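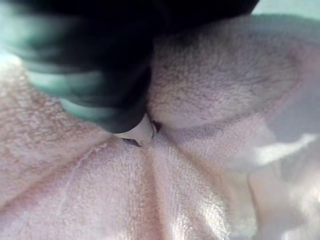

# Folding Terry-Cloth Towels

These instructions apply to all guest towels at Rorncombe. Staff should complete each step before placing a towel on the linen shelf.

1. Take one towel from the pile and shake it out over the table. A towel that has been bunched or pinched together should be opened fully before folding.
2. Lay the towel flat. Smooth the creases outward from the center with the palm of the hand.
3. Fold the long sides inward so that they meet along the middle.
4. Fold the towel in half lengthwise, then in thirds.
5. Place the towel on the shelf with the rounded fold facing out.

**Stacking.** Each stack may hold up to 15 towels. Pale colors are kept on the upper shelves of the Llewellyn linen room, apart from dark ones.

**Damaged items.** Towels with pulled loops or stains are to be placed in the Vadari return bag and entered on the linen sheet.

Revised 10/02/2018. This page replaces the instructions issued in September.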